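Smooth gray rounded piece, matte - can it be painted or should I leave it?

Toris_home
Joined: July
Posts: 7

Hello to all. I am new on this board and English is my third language, so please be patient with me.

I have a rounded piece from an old shelf set. The seller called the set Ağca, but I find nothing under this name. It has the form of the upper half of a long egg, wide below and then it becomes more narrow until a blunt top. The color is a plain gray with a little olive in it. There is no letter and no sign on the surface, so I can not tell who made it or from which material it is.

I want to put it on a white shelf in the hallway, and there the gray looks to me a little tired. My question is if I can paint it with a normal matte paint, or if the paint will come off after one winter.

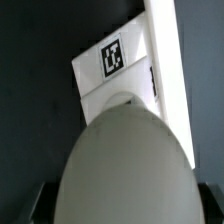 The gray piece from near, with a paler rounded shape behind its top.

I have washed it one time with dish soap and a soft cloth. The surface feels very even under the fingers. When I knock on it the sound is dull, but I don't trust my ear for such things.

Thank you in advance for any advice.

norkano_fan
Posts: 2000

Welcome. First question before paint: is it plastic or is it something mineral, like plaster or cast stone? You say the sound is dull. Plastic with filling inside can also sound like this.

Take a needle, make it warm, and touch the underside where no person will look. If it goes in, you have plastic. If it only scratches and leaves a powder, it is mineral. Do it with an open window please.

For plastic you need a primer which is made for plastic. For mineral you can use nearly any water paint, but the first coat should be thin.

tutomum
Posts: 1613

I would not paint it at all! I look at your photo and I see a calm color. On the left side it goes a bit darker and greener, and I find this the nicest part. If you paint it white on a white shelf, you will not see the shape any more. It will be a white lump on a white board.

Paint the shelf if you must paint something.

Toris_home
Posts: 7

@norkano_fan Thank you, I will do the needle test tonight after 8, when the kitchen is free.

@tutomum I did not think of white. I was thinking of a dark red or maybe a mustard color. But you are right that the gray is calm. My husband says the same as you, only with fewer words.

gluepot
Posts: 100

Sorry, I don't agree with the needle. On an old piece you make a hole which you can not take back, also on the underside. It is enough to put one drop of water in a hidden place and wait some minutes. If the drop stays round, the surface is closed and you need a primer. If it goes in and leaves a dark spot, the surface is open. For the question of paint this is all you must know.

norkano_fan
Posts: 2000

The water drop tells you if the surface is closed, yes. It does not tell you if there is plastic under a closed surface. A lacquered plaster will also keep the drop round, and for lacquered plaster I would sand first and for plastic I would take another primer. A hole from a needle is smaller than a grain of rice. I have made it many times and have never regretted it.

gluepot
Posts: 100

You have not regretted it because they were your own pieces and you like to paint everything :) A light sanding is good for both cases, with fine paper, and then a primer that says on the can it is for difficult surfaces. Then no hole is necessary.

Toris_home
Posts: 7

I did not want to start a fight! I have made the water drop first, because it was easier. It stayed round for the whole time that I drank my tea. After this I wiped it off and there was no spot. So the surface is closed, if I understand it well.

The needle I leave for now. I have only this one from the set and I am a little afraid.

tutomum
Posts: 1613

Good. Now put it on the shelf how it is, and leave it there until the end of the month. Try a piece of colored paper behind it, mustard or red, and look at it in the morning and also with the lamp on. Paper costs nothing and you can throw it away.

In my own hallway I had a gray bowl I wanted to paint up to the day when I changed the bulb for a warmer one. Now the bowl looks like I wanted it.

norkano_fan
Posts: 2000

The paper is a good idea, I have nothing against it. But if she paints later - then primer, two thin coats, and one full day between them. Not one thick coat. And not in the bathroom, where the air is humid.

Toris_home
Posts: 7

I have cut the paper in mustard. With it the gray looks more green than before, and I am not sure if I like this. Tomorrow I try the red. Does somebody know if the dish soap can leave a film which disturbs the primer? I rinsed it only one time.

gluepot
Posts: 100

Yes, it can. Wipe it again with clear warm water and let it dry overnight before you sand.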